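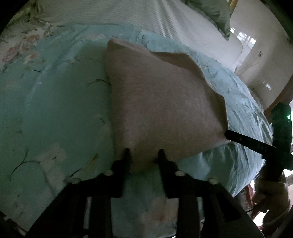

Pillow on the aqua comforter, one gripper on the lower edge and the other at the right corner.

Clurneo Bedding Kit: README

Version notes, parts list and budget sheet for the Clurneo hand-held gripper recordings (bedding and linen set)
Maintained by Agathe Langlois. Last edited Tue 21 July.

What's in this folder

This is the planning half of Clurneo. The recordings have their own card in the data folder, written by Wulan Sitompul, and it is a much more dignified document. In here you'll find what we bought, what we should have bought, what it cost, and the order form for the next round. If you're setting up a similar kit at another site, start with the parts list and then read the section on batteries before you promise anyone a start date.

Contents

parts.csv - every line we ordered, 39 of them, including the ones we'd like to forget
budget.csv - planned and spent, side by side, with the difference in a column I was asked to stop colouring red
leadtimes.csv - date ordered, date promised, date it turned up
spares.csv - what is in the grey bin right now
quotes/ - PDFs as received
next_round/ - the draft order for August

Prices are in Canadian dollars before tax and freight unless the "notes" column says otherwise. It says otherwise fairly often. Sasero quotes with freight in and Peltonen quotes with freight out, so don't compare their totals directly. I did that once, in a meeting.

Scope

The kit covers two-handed work on a made or half-made bed: pillows, towels, blankets, sheets, covers. One person holds a gripper in each hand, with a camera on the gripper. No robot arm is included in this budget. The arm budget is a separate file and a separate argument, and if you're looking for it, ask Otakar Baláž, who has the spreadsheet and the patience.

The whole case for hand-held grippers in the funding request was that you can collect bedding data without buying an arm first. That still holds. What the request left out is that "no arm" doesn't mean "no equipment". You still need two of everything, a third of everything for when one of the two is sulking, and a bed.

Budget headings

Grippers and spares
The biggest heading, as you'd expect. Bodies are ordered in pairs. Buy three anyway. We ordered two and then waited 11 weeks for the third, which spent a good part of that time being "with the courier".

Don't insist on matching colours. Sasero charges extra for it and the software doesn't care. The person holding them doesn't either, provided left and right are labelled. Label them yourself with a paint pen. The supplier's left/right stickers are a line item and they peel.

Finger pads
Budget these as a consumable. We had them under "capital", which made for an odd conversation when we reordered. A pad set is $165 from Sasero. Terry cloth is hard on pads and plush is harder, and the pads go smooth well before they look worn. Blažena Lukáč now swaps them on a schedule and writes the date on the bag. Before that we swapped them when somebody started swearing at a pillowcase, and the log quality was poor.

We tried a cheaper pad from a general hardware supplier. It gripped cotton beautifully and then declined to let go of it. The receipt is in quotes/ under "lessons".

Cameras and mounts
Wide lenses only. A narrower lens was quoted at a nice discount and we bought one to try. At the distance between a hand and a mattress, it mostly saw mattress. Brackets crack at the screw holes if you overtighten them, so keep spare brackets, and put a torque driver on the order. Ours was added in round two, under "tools, small, regretted".

Computers and storage
A middling laptop is enough to check recordings on the day. Storage isn't the place to save money. Two drives per week of recording, one to use and one to leave alone. Cludance handles the upload and bills monthly, and the first invoice includes a setup fee that appears nowhere in their quote and quite prominently on the invoice. 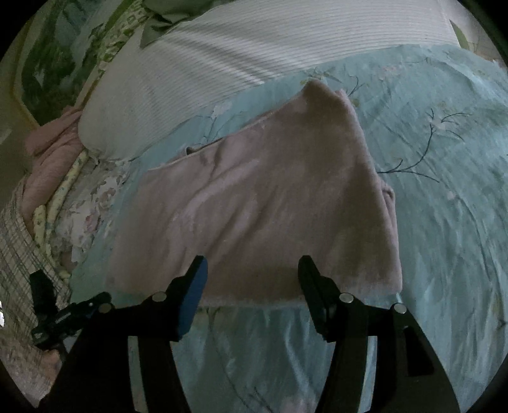
Linen
Yes, it's a budget heading. It took two rounds of review to get it in, and the reviewer's comment ("can staff not bring some from home?") is preserved in the change log. They can, and several did, and then they wanted it back.

For planning, what matters is mix. Order thick and thin, plain and printed, ribbed and smooth. A set of white hotel sheets is the cheapest way to fill a cupboard and the fastest way to end up with a week of recordings that all look like the same snowfield. Charity shops are excellent for this. They're less excellent at issuing itemized receipts, so bring the form and ask nicely.

Towels deserve their own line. They get folded, unfolded and refolded more than anything else on the list, and after enough washes they stop behaving like the towel you started with. If you care about that, retire them on a count. If you don't, write down that you don't, so the next person knows it was a decision.

Laundry
Not in the original budget at all. Estimate it per load and include the walk.

Furniture
One bed frame with a mattress, used. Measure the door. Ctibor Ďurica has asked me to add that he did measure the door, and that the stairwell was the problem. Noted.

A height-adjustable frame was on the wish list for the sake of everyone's back. It's still on the wish list. In the meantime the session plan allows for breaks, and the breaks should be treated as equipment, in that things stop working if you skip them.

Batteries

Read this one. The data sheet gives a run time that was presumably measured by somebody sitting very still. Ours lasted well short of it once both cameras were recording, and we lost most of the first afternoon to charging. The current order has 14 packs and a multi-bay charger. That's enough for a full day with two people taking turns, if whoever finishes a session puts the flat ones on charge. There's a sign. The sign was free and has the best return of anything in parts.csv.

Packs ship as dangerous goods, so they come separately and later than everything else. Order them first. If your purchasing office bundles orders to save on freight, ask them to leave this one out of the bundle, and ask in writing.

Lead times

Full dates are in leadtimes.csv. The short version:

Sasero: gripper bodies are slow, pads are quick, replies to email are somewhere between.
Peltonen: machined brackets and mounts, reliable, closed for the summer exactly when you need them. Their closing dates are on their order page, in small type.
Cludance: nothing physical to wait for, but account approval took longer than the drives did.
Charity shops: immediate, unpredictable, cash preferred.

Build your schedule backwards from the gripper bodies. Everything else fits inside that wait, so there's no point paying for fast freight on a charger that will sit in its box admiring the view.

What we'd change

Put the pads, batteries and laundry under one "running costs" heading from the start. They're all small, they all repeat, and scattered across three headings they look like carelessness.

Buy cases with foam. We carried the grippers between rooms in a shopping bag for longer than I'm comfortable admitting in a file with my name on it.

Get the training day into the budget. New people need most of a day before their recordings are worth keeping, and that day uses pads and batteries like any other.

Leave a contingency line and call it contingency. We called ours "miscellaneous" and it was cut on sight.

Known problems with this folder

The currency column in parts.csv is blank for the earliest rows. They're Canadian dollars unless the supplier is Peltonen, in which case check the PDF.

Two bracket orders share a reference number. One was cancelled. The cancelled one is the one that arrived, and we kept it.

spares.csv is only as accurate as the last person to open the grey bin. If you take something, change the file. If you change the file, please don't sort it by colour again.

Next round

The August draft is in next_round/ and still needs quotes for the third set of mounts and the adjustable frame. Otakar would like it costed both with and without the frame. Wulan would like more patterned linen, and has attached a list with links. Comments go in the draft itself, in the margin column, with your initials.

Questions

Parts and prices: Agathe Langlois
Pads, spares and repairs: Blažena Lukáč
Recordings and formats: Wulan Sitompul
Bed, stairwell: Ctibor Ďurica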